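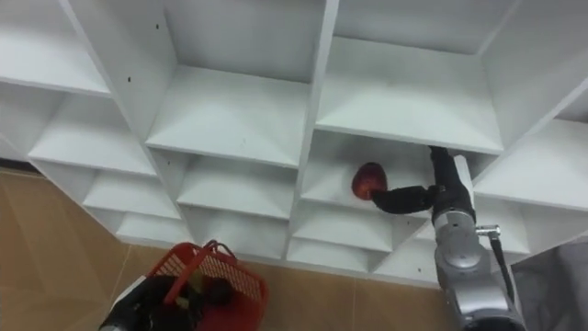
Community > Small Business Equipment > Robots and Automation

Budgeting for a two-arm picking robot: what am I leaving out?

Posted by Orysia Pylypenko
Print | E-mail this page | 14 comments

We run a small order packing business in Reltarlow. Mostly groceries and household goods for people who can't get to the store. Picking is done by hand from open cubby shelves into handled baskets, and then the basket goes to a packing bench. I have been asked to put together a budget for one two-arm robot on a wheeled base, to be ordered in October if the money is approved.

The job would be the same as in the photo at the top. One arm carries the basket, the other reaches into the cubby for the item. Our shelves are the white square kind too, and apples are one of the things we sell most of.

The seller's quote covers the base, the arms, the standard grippers and a few days of setup. I have added a line for electricity and a line for insurance. My boss thinks that is everything. I don't, but I can't say what is missing. Specific things I'm unsure of:

- Do we need different shelves? Ours are fairly deep and things get pushed to the back.
- Are the standard grippers good enough for fruit, or should I budget for another pair?
- How much should I hold back for spares?
- Is the yearly support plan worth paying for in the first year?

Lease or buy is also open. We have the cash to buy but it would use up most of what we set aside for the year.

Ostap Prokopenko
Helpful: 31 | Print | E-mail

I did this budget two years ago for a stockroom a bit bigger than yours. We bought from Simiyu, so your prices will be different, but the missing lines are probably the same.

Shelves. Don't replace them yet. Put a stop board in the back of each cubby so items can't travel out of reach. We had ours cut at a lumber yard and the whole lot came to 300 dollars, screws included. What matters more than depth is the opening. The wrist is wider than the fingers, and it has to go into the cubby along with them. Get the wrist size from the seller in writing, then measure your smallest opening and see what is left on each side. Also ask for the lowest height the arm can pick from with a basket in the other hand. We ended up leaving our bottom tier for overstock, and that cost us shelf space I had not planned for. If you lose a tier you may need another unit, so put one in the budget.

Fix the shelves to the wall if they aren't already. An arm that catches a divider will push it.

Grippers. The standard fingers on ours are hard black plastic. They are fine for boxes and cans. For apples we bought soft pads that slip over the fingertips, and they wear out. Budget for pads as a supply you reorder, the same as tape. A second pair of grippers is a lot of money to spend before you know you need it.

Baskets. Pick one model and buy plenty of it. The arm is set up for one handle shape, and if somebody brings in a different basket the grip has to be taught again. We spent 500 on matching plastic ones. Weigh a full basket as well and compare it with the arm's rated load. Ours was over with canned goods in it, so we now split heavy orders, and that slowed us down.

Cables. Ask which ones run on the outside of the arm. Those are the ones that will catch on something. Have one spare of each on the shelf from the first day. My spares line came to 1,660 for the first year and I spent nearly all of it, mostly on cables, pads and one connector.

Support plan. Yes for year one. After that we dropped to paying per visit.

The big one is staff time. Somebody has to face the shelves every morning so the items are where the robot expects them, and somebody has to learn to restart it. For the first couple of months that was half a person's day. Put wages in the budget or your boss will think the machine is saving money when it isn't yet.

Efthymia Politis
Helpful: 3 | Print | E-mail

Lease it. We leased from Ukari and sent it back at the end, no problem. Check the floor too. Ours is tile and the wheels were okay with it but you want to know before you sign.

Polyxeni Margaritis
Helpful: 12 | Print | E-mail

I agree with most of what Ostap wrote. Two things I would do differently.

I would ask for a trial on your own shelves before any money moves. Send the seller one of your shelving units, a basket and a box of your real stock, including the awkward items, and ask for a video with no cuts in it. Jokenura did this for us and charged for shipping only. We learned that bagged salad was not going to work, so we kept it on the hand-pick side and took it out of the savings figures.

On lease or buy, look at what happens at the end of the lease. Ours allowed us to apply 2 payments toward buying, which was not much. If using the cash would leave you with nothing for repairs, lease. If you would still have your spares money and a few months of support left over, buying was cheaper in our case.

Ask as well whether software updates are included or billed separately. It was on the last page of our quote and I missed it the first time through.

Share (9) | Print | E-mail this page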